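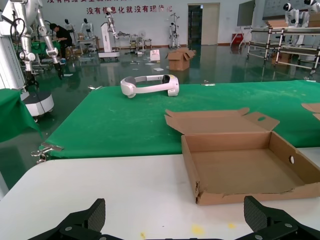
Okay, I finally have a packing system for the headset, and I am way more excited about it than a person should be about a box.

Some background for anyone new. I take my VR headset everywhere. To my sister's place in Benavides, to the Saturday meetup, on the train up to Skarstead when a few of us rent the cabin. For the first year it traveled in a backpack wrapped in a hoodie, and that went fine until the day I pulled it out and found a zipper-shaped scratch right along the visor. Just cosmetic, but I felt sick about it for a week!

So I bought a hard case. Then I bought another hard case. The first one was made for a headset with a soft strap, the kind that folds flat, and mine has the stiff curved strap with the pad at the back, so the thing is basically a big loop that refuses to get any smaller. The second case fit it beautifully and was the size of a carry-on. I lugged it to Benavides once and my sister asked if I was moving in.

Then in April Anika Tillman (we met through the Vulholm forum, where she has 2,654 posts and I have read an embarrassing share of them) told me she just uses a cardboard box. A plain brown shipping box with a fold-over lid. I laughed, and then she sent me a list of everywhere that box had been, and I stopped laughing and went to dig through my recycling.

What I love about cardboard is that you can change it! A hard case is what it is. With a box, if the strap is pushing on one wall, you move the foam. If you want somewhere to feed the charging cable through, you cut a hole and there it is. I made mine with a jar lid as a template and a fresh blade in the knife, and please do use a fresh blade, my first attempt with the old one looked like something had chewed its way out.

Here's how I pack it now.

Wipe everything first. Dry microfiber cloth on the lenses, nothing wet, small circles from the middle out. A different cloth for the strap and the face part. I keep the two in separate sandwich bags because I mixed them up one time and smeared forehead grease all over the left lens right before a two-hour session. Never again.

Lens cover next. Mine is a rectangle of felt that I cut to size and tuck in against the facing. The sun thing is real, by the way. Leave those lenses pointed at a window and you can burn a spot into the display, and it doesn't take long either. Felt goes in the minute the headset comes off my head now, even if I'm only getting up for a glass of water.

Then tighten the strap all the way. I resisted this for ages because I hated losing my fit, but Kenji Quintanilla showed me his trick at the last meetup -- he puts a tiny dot of paint marker on the strap where his setting is, so he can crank it down for travel and dial it right back. I went home and did it that same night. It's so good. Why is there not a dot on there from the factory??

Foam goes on the bottom of the box, then the headset on its side with the visor at one end and the back pad at the other. I went back and forth on this. Face down puts the weight on the lens side, and face up makes the strap stick out and the lid won't close. On its side it settles in and the loop leaves a nice big space in the middle, and that space is where the controllers go, each one in a thick winter sock. Cable coiled on top, cloths in their bags, one more sheet of foam, lid down.

I close it with a Setden strap, the stretchy kind with the flat hook. I used tape before that and went through so much of it, and every time I peeled it off it took a layer of cardboard along. The strap has been on there for months and the lid still looks decent.

Total cost was $35, and most of that was the foam, which came in a roll big enough to line the box, a kitchen drawer, and the inside of my camera bag. I have some left if anybody local wants it.

A few things I'm still working on. Rain is the obvious one. I put the whole box in a big tote with a zipper and that's been okay for walking from the train, but I wouldn't want to stand around in a downpour with it. The corners are getting a little soft too, and I might try cloth tape along the edges before the next Skarstead trip. Anika says she just replaces the box when it gets tired and moves the foam over, and she's probably right, but I've grown attached to this one! I wrote my name and number on the lid and everything.

Also I need a better spot to set things down while I'm packing. My table gets cleared for dinner and covered in stuff again by bedtime, and I end up balancing the headset on the arm of the couch, which is exactly how people end up writing sad forum posts. An old towel on the table helps a lot. It doesn't slide around, and if I put the thing down a bit carelessly it lands on something soft.

If you have one of the stiff-strap headsets and you've found a case that isn't enormous, tell me in the comments, I'd love to see it. And if you've gone the cardboard route, tell me what you use for foam. Kenji swears by cut-up yoga mat and I'm very tempted.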